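Hurnetti hand vs. parallel gripper for picking small parts off the floor?

Shayne Tuhiwai
Jun 26, 2025

I'm comparing two end effectors on the same Ulden arm: a Courtois parallel gripper and a Hurnetti jointed hand. The parts are small and lie on low-pile carpet. Over 27 tries each, the gripper got 23 and the hand did much worse. The long finger tends to land past the part. I've lowered the approach speed and redone the wrist camera calibration – no real change. View from the wrist camera:

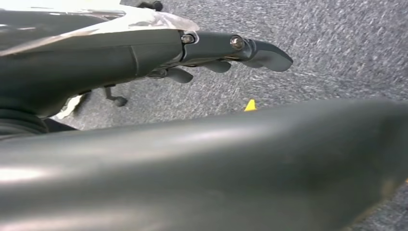

Hurnetti hand over the carpet, yellow part at center

Is this a setup problem or is the hand wrong for the job?

Enness

Probably setup. Your lower view is mostly blurred arm, and only the tip of the yellow part shows above it. If the controller works out the part's center from that tip, the target will be off. Move the camera or change the wrist angle until the whole part is in view, then run your 27 again before you compare anything. I'd also take the plastic film off the top of the hand. It's throwing bright streaks, and on our arm glare like that upset the auto exposure.

mill_bench

Just use the gripper. We paid 800 for ours and it's done 4,000 cycles.

T. Okafor

Check the tool offset too. Mine was still set for the old gripper after I swapped in a hand – everything landed long.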